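Chapter 4: Why Soft Things Feel Warm

An introduction to textiles for the curious, by Sachiko Morikawa

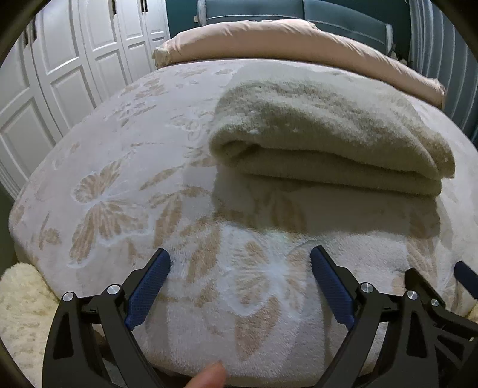

Figure 4.1 A plush bed blanket in white fleece, printed with beige butterflies and leaf-like motifs.

My grandmother kept her house in Dradville so cold that you could see your breath in the hallway. She didn't own a single electric blanket. What she had was a cedar chest at the foot of the guest bed, and in it was every kind of cover you can imagine: quilts, knitted throws, scratchy wool things from her own mother, and one enormous fuzzy blanket that all of us cousins fought over. I lost that fight most years (I was the smallest), and I think I've been studying fabric ever since out of pure spite.

So let's talk about fuzz! In Chapter 3 we took yarn apart and looked at fibers, twist and ply. Now we're going to put fibers to work, and the first job we'll give them is keeping a person warm in bed.

4.1 Your blanket doesn't make heat

Start with the idea that trips up almost every class I teach. A blanket has no heat of its own. Leave one on a chair in a chilly room overnight and it will be exactly as chilly as the room. You are the furnace. The blanket slows down how fast your heat gets away, and it does that mostly by holding air still.

Still air is a terrible conductor of heat, and that's great news for sleepers. Moving air is another matter. It carries warmth off with it, the way a breeze cools soup. A fuzzy fabric is full of tiny spaces where air gets stuck among the fibers and can't go anywhere in a hurry. We call this trapped air "dead air," a gloomy name for something so cozy.

Thickness matters more than weight here. I own a flat cotton bedspread that weighs a ton and does very little, and a puffy throw I can lift with two fingers that has me kicking it off by midnight.

4.2 How the fuzz gets there

Most fleece begins as a knit made with extra loops on the surface. The cloth is then brushed with fine wires that tug the fibers up into a soft layer called a nap. Some fabrics also get sheared, so that the nap ends up even. If you rub your hand over a napped fabric and it changes shade, you've just pushed the fibers over and changed how the light hits them. My students can do this for a whole class period if I let them.

Printing a design on a napped fabric is its own little headache. The edges of a motif tend to look soft, and a crisp line on paper can turn fuzzy on the cloth. Designers usually plan for it with bigger shapes.

4.3 Try it: the jar test

You'll need two jars with lids, a thermometer, warm tap water, a piece of fleece and a piece of bedsheet. Cut both pieces to the same size. Fill the jars to the same level, wrap one in each fabric, and write down the temperature of each. Check again after 32 minutes. (Why 32? My class in June got interrupted by a fire drill, and I've kept the number.) Then squash the fleece flat with rubber bands and run the whole thing over again. Before you do, write down what you expect to happen and why.

Keep your notes. We'll come back to them in section 4.6, when we get to wool and what happens to it in the rain.

Words to know: nap, loft, dead air, conduction, convection

Posted 18 November 2018 | 123 shares | 3 comments

Arai: Ran the jar test with my fifth graders and they would not stop arguing over the rubber band part. Is there an answer key?

Genedia: Small thing, but the link to Chapter 3 goes to Chapter 2 for me.

Sachiko Morikawa: Thanks, Genedia, I'll fix it tonight. Arai, the key is in the teacher pack, right after the glossary.

© Fleltulen Press | Contact us | Permissions | Back to top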